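A month with the Praltier gripper (and one very patient tray)

I had meant to write this up in October, when the box was still new and I was still excited about the foam it came packed in, but there we are. Several of you wrote in after my last post asking whether the Praltier is worth having if you do fiddly work with small parts, and I've now spent long enough with it to have opinions, which I'm going to give you at some length. Put the kettle on.

What you get for your money is the gripper itself, the wrist camera, a mounting plate, a bag of screws and a hex key that I lost on the first morning. There is a printed guide too. It is mostly good, though page 2 sends you off to a web page that has moved, and I had to go hunting for it. I paid for mine, by the way. The firm knows I keep a blog and has been perfectly polite about it, and that's as far as it goes. 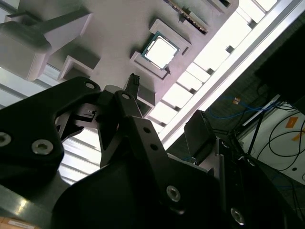 Fitting it took me most of an afternoon, and I'd like to be fair about that, as I'm slow and I stop for biscuits. The plates go together in a sensible order and everything lines up the way the guide says it will. The one thing I grumbled over was getting at the screws once the links were on. They're the silver hex-socket kind, which I do like, and you can spot them easily enough against all that black, but a couple sit where a short key won't turn properly. Buy a long one with a ball end before you start and you'll be much happier than I was.

The camera

I nearly didn't take the kit with the camera, and I'm so glad I did! My old set-up had one fixed camera looking down from above, and the moment the arm reached over the work I was guessing. With the camera on the wrist you see the jaws and whatever they're reaching for together, and you can tell straight away if you've come in crooked. It does take some getting used to, mind you. The view tips over as the wrist turns, and for the first few days I kept leaning sideways in my chair to match it, like somebody playing a racing game.

My other complaint is how much of the view the gripper itself takes up. You have to learn to look past it. Yasaman Dehghan, who has been using hers for longer than I have, told me to pick one edge of the jaws and judge everything from that, and it was the best bit of advice I had all month.

What I've been practising on

Computer parts, mainly. They're a good test of anybody's nerves, and a processor sitting down in its pocket with a memory module nearby gives you two quite different shapes to think about without swapping the tray over. I run everything slowly. The software lets you save a position and come back to it, and I've got into the habit of saving one just short of the part, then creeping in from there with my hand near the stop button.
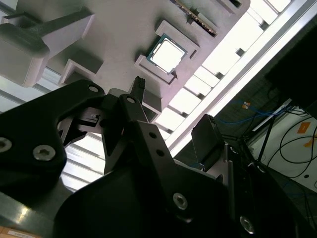

Price, and what else I looked at

The gripper kit was £199 in the sale, and the camera added some £120 on top. I did think hard about the Unedau, which is lighter and rather prettier, but it wanted its own controller and I haven't the room or the patience for another box with a fan in it. If you already own one of their arms, though, I'd say go and have a proper look. For me the Praltier has earned its place, long hex key and all, and next I want to try it with the softer fingertips, if they ever come back into stock.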